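Workshop tips: working at a table with a robot hand

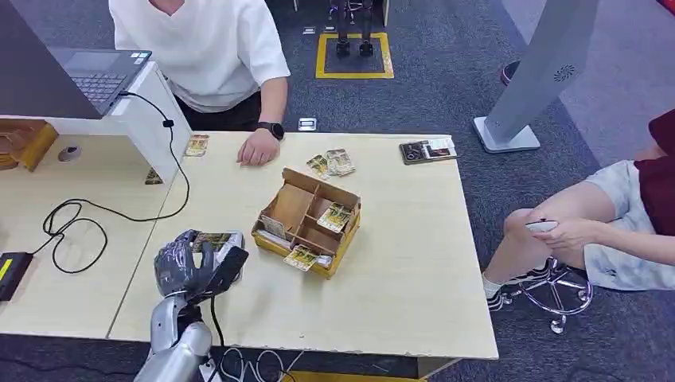

Sorting cards into the cardboard tray, with one person at the far side of the table.

These are the rules we keep on our bench at Trukeo. I wrote them for people who come to help with the card sorting, but most of them are good for any small robot that shares a table with you.

Before you start

Mark the floor. We use yellow tape for every machine that stands on its own legs, and a visitor understands it without a lecture. Change the tape when the corners begin to lift.

Look at the cables. A cable that goes from the wrist of the robot down to the floor must have some slack, but it should not make a loop where a foot can enter. Same thing for the laptop charger. Push the coils to the back of the table.

Put the laptop on a riser if you have one. Small cards slide under everything, so check below it before you say that one is missing. Our full set is 2,430 cards and we lost 23 of them in the first month.

During the work

Keep your hands on your own side while the arm moves. If you must fix a card, say "stop" and wait for the answer, then reach.

Take off bracelets and loose scarves. A watch with a tight strap is permitted with us, but ask in your own shop.

One person watches the robot. The others can sit and rest or look at their phone, with the chair outside the reach of the arm. Measure this reach with the arm fully open and write it on the wall.

Don't fill the tray too much. Cards that lean on the compartment wall are easier to grip than a tight pack.

When you finish

Bring the arm to its rest position first and cut the power second. Count the cards, wipe the fingertips with a dry cloth, and write in the notebook anything that was dropped.

If the partitions of the tray become soft, make new ones from a clean box. Ours lasted 39 sessions.

Florencia Ledesma, January 2024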